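换岗三个月，我的手腕先适应了

上期简讯发出去以后，好几位同事跑来问我：你们那个组现在到底在干嘛？是不是天天在教机器人抽纸巾？哈哈，差不多吧，所以编辑一催稿我就答应了，趁午休赶紧写。

先交代一下背景。我在Lenard的客房用品分拣线上干了好些年，叠、装、封口，一班下来最多的时候过手1,000件。去年公司决定把其中两道工序交给自动化，供应商是Velmont，项目名字叫Ekitska（我到现在还是念不顺，组里干脆叫它“小艾”）。分拣线上的人有的去了质检，有的留在包装，我和另外几个报名来了示范组，工作就是背上设备、拿着手持夹爪，把平时用手做的动作一遍一遍做给系统学。

刚来的时候我真的很不习惯！做了这么多年的动作，闭着眼睛都会，一换成夹爪就像戴着棉手套穿针。最难的偏偏是软的东西，纸巾、毛巾角、薄塑料袋，夹轻了滑掉，夹重了皱成一团。第一周我的有效记录只有69条，隔壁的Maite Sarmiento比我多出一大截，她以前在Barajas那边的仓库干过，拿惯了扫码枪，手稳得很。
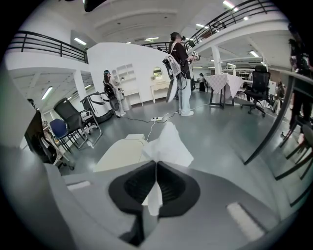 Magdolna Fekete

现在大家用的就是这种手持夹爪，前端夹着一张纸巾，看着简单，拿起来之后手腕要一直端平。场地也比车间宽敞多了，有铺着粉白格子桌布的桌子，有椅子，墙上还挂着面椭圆镜子，第一次来的人都说像走进了谁家客厅。地上有线，走路记得看脚下，这句话我一天要说好多遍，包括对我自己说。

再说说大家最关心的：岗位和工时。示范组目前每人每班的目标是77条有效记录，做坏的不算，但也不扣钱，这一点是开会的时候白纸黑字写下来的。中间休息比分拣线多一次，是我们自己争取来的。背架背久了肩膀会酸，一开始排的是连续两小时，我提了意见，现在改成一小时一换，换下来的人做标注或者收拾道具。说实话，标注我不太喜欢，盯屏幕盯得眼睛花，可是Maite喜欢，我们俩就经常私下对调，组长也睁一只眼闭一只眼。

分拣线那边呢，第一道工序六月开始试运行，先从毛巾做起，每班大约500件，剩下的还是人工。有老同事问我，你教会了它，不就把自己的活教没了吗？这个问题我也想过，晚上躺着的时候想得更多。公司给的说法是两年之内不因为这个项目裁人，转岗的工资不降，我手里有那张纸，也建议每个转岗的人都去人事那里要一份，自己收好。两年以后怎么样，我不知道，组长也不知道。我自己的打算是把设备维护的那门课上完，多会一样总没坏处。

不过也有挺开心的地方。以前在线上，没人问过我为什么毛巾要先折短边，现在工程师会蹲在旁边问，还拿本子记。我跟他们讲，先折长边的话，装袋时开口那头会翘，客人一拿就散。他们后来把任务顺序改了过来，改完那天我高兴得给我女儿打了个电话（她说妈你讲慢一点）。

下个月示范组还要再招几个人，左撇子特别欢迎，我们现在的记录几乎都是右手做的。想先来看看的，午休后直接过来找我或者Maite就行，穿平底鞋，长头发扎起来，戒指手表先放柜子里。手套不用带，我们这儿有。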